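4. Entretien des surfaces décorées

Le nettoyant Nolow s'utilise sur les panneaux peints, les papiers muraux et les plans de travail foncés. Portez des gants et aérez la pièce.

4.1 Préparation

1. Dépoussiérez la surface avec un chiffon sec.
2. Versez 2 bouchons de Nolow (réf. 846) dans un litre d'eau tiède.
3. Faites un essai dans un coin peu visible.
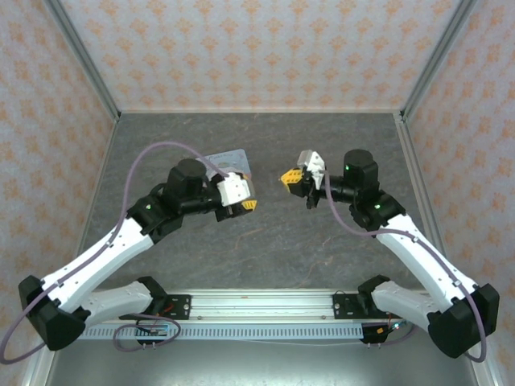 4. Attendez la fin du séchage avant de continuer. Si la couleur a changé, n'utilisez pas le produit.

ATTENTION : ne jamais mouiller un papier mural – le tamponner seulement, avec une éponge bien essorée.

4.2 Panneaux peints

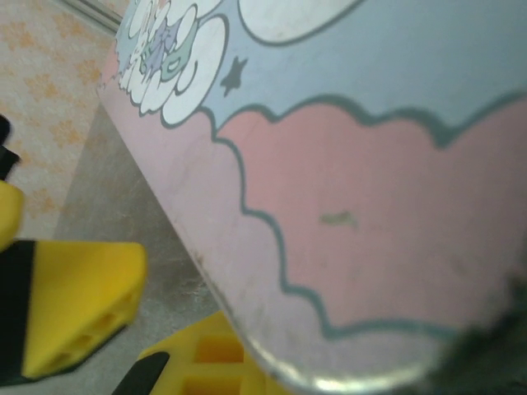 Le chiffon doit toujours suivre le sens du dessin, sans appuyer. Commencez par les bords et finissez par le centre. Une petite tache comme la marque vert olive sur le nuage rose se traite seule, avec un coton-tige. Les rayures fines ne partent pas au nettoyage ; pour elles, voir la page 118.

4.3 Plans de travail

1. Appliquez le produit en petite quantité.
2. Essuyez dans le sens des veines.
3. Rincez à l'eau claire et séchez tout de suite.

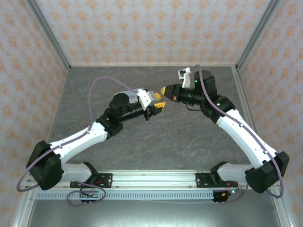

Fig. 3 – Surface gris foncé à veines plus claires.

Remarque : le flacon ouvert se conserve jusqu'au mois de janvier suivant.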